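Testing rooms walk-through, spring round, with my comments

Rooms covered: Kulturitz Hall, basement corridor and the ground floor suite
Walked by: Kiprono Urio
Second pair of eyes: Caroline Owino (joined for the afternoon part)
Month: April

How to read it: OK means leave it alone. FIX means somebody has to do something, and I've put who if I know. ASK means I couldn't tell and would love to hear from whoever runs the study. My comments go under each item and they're mine, so grumble at me and leave Caroline out of it.

GETTING IN AND OUT

Corridor clear from the stairs to the fire door
FIX
Much better than in the fall, but the stack of folding chairs from the reading group is back under the notice board. I moved them to the seminar room myself. If they return, I'm going to start labeling them as gifts.

Fire door closes by itself
OK
Closed with a good firm clunk both times I tried it. Whoever was propping it with the old textbook, thank you for stopping, and your textbook is in the office.

Exit sign lit
OK

Evacuation card on the inside of each testing room door
FIX
Missing in the Tinside room. There's a lovely clean rectangle where it used to be. Caroline is printing a new one. Please also tell participants where the exit is during your welcome speech, it takes a few seconds and half of them have never been in the basement before.

Door can be opened from inside without a key
OK
All of them. I stood inside and tried every handle, which got me a funny look from a participant in the waiting area.

"Session in progress" signs flip both ways
OK, mostly
One is stuck on "in progress" so people have been knocking anyway and walking straight in on reaction time tasks. New sign is in my desk drawer, come get it!

SOUND BOOTH (ACKAH ROOM)

Ventilation running with the door shut
FIX (facilities)
I sat in there for 7 minutes with the fan on and it got stuffy faster than I'd like. The fan turns, so it isn't dead, but I could barely feel any air at the grille. Until facilities look at it, please keep blocks short and open the door on every break. I've put a note on the booth saying the same.

Talkback microphone works in both directions
OK
Crackly, but I could hear Caroline telling me to come out.

Participant can signal to stop without using the mic
FIX
The call button works. The thing is, it's mounted behind the monitor arm now and you'd have to know it's there. Anyone who gets panicky in a small space won't go hunting for a button. Can whoever moved the arm please move it back, or bring the button around to the desk edge? I'd like that one done before the next session and I mean that.

Cables off the floor at the threshold
OK
Covered with the rubber ramp. Nice job.

Light level at the desk
OK
Meter read 270 with the overhead on, dimmer all the way up. Dimmer all the way down is very dark indeed, so bring the lights back up before the participant stands up to leave.

EYE TRACKING ROOM (TINSIDE)

Chin rest wiped between participants, wipes in the room
FIX
Wipes yes, log no. The log sheet stops on a Wednesday and there have clearly been sessions after that. I'm sure people are wiping it down! I just can't show anybody that they are. Initials on the sheet, please, every time.

Chin rest clamp tight
OK
I tightened it a quarter turn. It does creep, so give it a wiggle before each session.

Chair stable, casters locked
FIX
The back left caster doesn't lock. I've swapped in the plain chair from the hallway for now. It's less comfy and it doesn't roll, and for a person with their chin in a rest that's a good trade.

Flicker warning on the screening form
OK
Present, and in a readable size at last. The old one looked like the back of a shampoo bottle.

Power strips
FIX
There was one power strip plugged into another one behind the display computer. I know there's a shortage of outlets on that wall. I know. I've asked for a longer one, and until it arrives the desk lamp is off duty.

ELECTRODE PREP AREA

Sink drains, hot water reaches the tap
OK
Hot water takes forever, so start it early.

Gel and abrasive paste in date
FIX
Two tubes at the back were past it. In the trash. Everything in front was fine, so the usual trick of putting new stock behind old stock would have saved us.

Blunt needles and syringes in the right container
OK
Container under half full. Lid closes.

Caps hung up to dry
ASK
One was folded up in a drawer. Is it broken, or did somebody just run out of hooks? If it's broken, put a tag on it, or a hopeful first-year is going to put it on somebody's head.

Towels
OK
More towels than I've ever seen in one cupboard. Who did this? It's wonderful.

Floor mat by the sink flat and not curling
FIX
Curling at one corner, and I caught my toe on it. New mat ordered.

PAPER, FORMS AND PRIVACY

Signed consent forms locked away
OK
Cabinet locked, key where it should be. We now have almost 2000 signed forms in there across all the studies, and the bottom drawer is so heavy it tips the cabinet a little when it's pulled all the way out. So I'm adding a line of my own: open one drawer at a time, and have facilities fix that cabinet to the wall. I've sent the request.

Blank consent forms are the current version
FIX
The Stukurska study had the old version on the clipboard, the one that still says you'll be paid at the end. The new wording says you're paid for the time you've spent even if you quit early. That difference matters a lot to a person who wants to leave and thinks they'll lose their money! I took the old ones away. If anyone was run on them in the last few weeks, come talk to me, no blame, we just write it up.

Participant list not visible from the waiting area
FIX
The sign-up sheet was on the desk face up, with full names. Please turn it over or, better, use the codes.

Debrief sheets by the door
OK
Plenty. Caroline read one as if she were a participant and thought the second paragraph was heavy going ("what's a lure?"). She's offered to rewrite it in plainer words, and I'd take her up on that.

Contact details on the debrief sheet correct
OK
I called the number. It rang in my pocket.

Counseling info on debriefs for the moral dilemma studies
OK
Present on all of them. I know some of you think runaway trolleys never upset anybody, but I've run enough sessions to have met the exceptions.

WAITING AREA

Seating
OK

Water available
FIX
Cooler fine, cups gone. Cups bought.

Snacks labeled for allergens
FIX
The cookies had been tipped into an unmarked jar. Keep the packet next to them, that's all I'm asking.

First aid box
FIX
Box there, sealed, and missing the small bandages, as always. The cold pack has been used and put back flat. I've restocked both. When you use something, write it on the card inside the lid.

Emergency phone numbers posted
OK
Current as of my walk. The campus one works from the wall phone without dialing anything first, I checked.

GROUND FLOOR SUITE

Windows latch
OK
The one on the far left needs a shove.

Blinds cord tied up out of reach
OK
We get parents bringing little brothers and sisters along, so please keep it that way.

Extension leads
OK

Table edges and corners
OK
Ran my hand along them, no splinters.

Small props and materials
ASK
Which studies are still using the picture cards and the wooden blocks in the hallway closet? They're taking up the whole middle shelf. If I hear nothing I'll box them up and label the box. I won't throw anything out, promise.

Heating
FIX
Stuck on. I had my sleeves rolled up the whole time. Reported.

LEFT OVER FROM LAST TIME

Spare key for the Ackah room: found, in the key safe.
Broken ceiling tile: replaced, slightly the wrong white.
Lone worker sign-out sheet: still not being used in the evenings. If you run a session after hours, write your name and when you expect to leave, and cross it off when you go. I've asked nicely in the fall and I'm asking nicely now.

TO DO BEFORE THE NEXT ROUND

Call button in the booth (first, please)
Booth ventilation
Cabinet to the wall
Power strip
Caster or new chair
Evacuation card, Tinside
Debrief rewrite, Caroline
Old consent forms, come see me 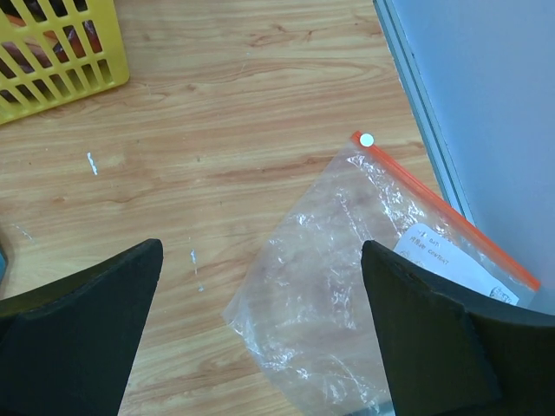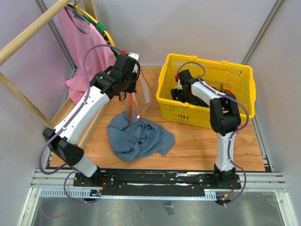
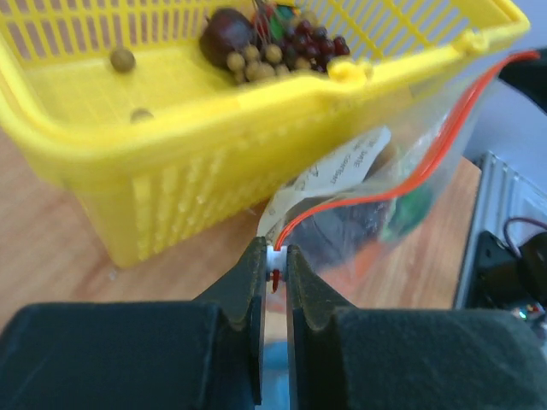 Last photo: yellow basket with toy fruit.

Comments and corrections to me by email or just stick a note on my door. Caroline will do the next corridor check and I'll tag along for the booth.

Kiprono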